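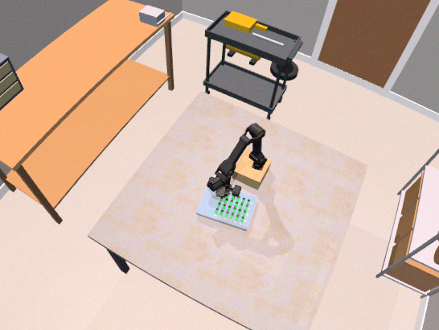
Brazo negro sobre su bloque de madera, en simulación.

Abro hilo sobre lo que hemos hecho estos meses con el glifosato y el AMPA en agua de pozo. Es química analítica bastante de andar por casa, pero a alguien le puede ahorrar tiempo.

1/ El problema de siempre: son moléculas pequeñas, muy polares y sin cromóforo. En una C18 normal salen con el frente y en el UV no se ven. O derivatizas o te vas a otra columna.

2/ Nosotros derivatizamos con FMOC-Cl en tampón borato, pH 9, y medimos por HPLC con fluorescencia. No tenemos masas propio y el de la universidad tiene lista de espera hasta junio.

3/ Las muestras son de pozos de la zona de Tadville, casi todos de riego. Agua dura, con bastante calcio. El calcio compleja el glifosato y te baja la recuperación si no haces nada.

4/ Lo que hacemos: EDTA antes de derivatizar. Sin EDTA recuperábamos poco y cada réplica daba una cosa. Con EDTA las réplicas ya se parecen entre ellas.

5/ Segundo problema: el exceso de FMOC. Se hidroliza a FMOC-OH y da un pico enorme que se come la parte final del cromatograma. Lavamos con diclorometano y nos quedamos con la fase acuosa. Dos lavados. Con uno no bastaba.

6/ Los viales. Usad polipropileno. Con vidrio perdíamos señal en los patrones bajos y tardamos tres semanas en darnos cuenta.

7/ Cartuchos: probamos los Balar y los Sikora para limpiar las muestras más turbias. Los Balar se atascan antes. Los Sikora aguantan, pero hay que acondicionarlos con calma o el blanco sale sucio.

8/ Centrifugar a 2000 g antes de filtrar ayuda mucho con los pozos que traen arcilla. Filtro de nailon, 0,2 micras.

9/ Volumen: partimos de 300 mL por pozo y guardamos la mitad congelada por si hay que repetir. Hubo que repetir.

10/ El registro lo llevamos en Gullico. La última muestra apuntada es la 2615, la numeración viene heredada del proyecto anterior.

11/ Falta la comparación con masas en un grupo pequeño de muestras. Hasta entonces no voy a dar concentraciones por aquí, que luego circulan solas.

12/ Si alguien trabaja con aguas duras y usa otra cosa en vez de EDTA, me interesa. Sobre todo si lo ha probado con AMPA, que es el que peor se nos porta.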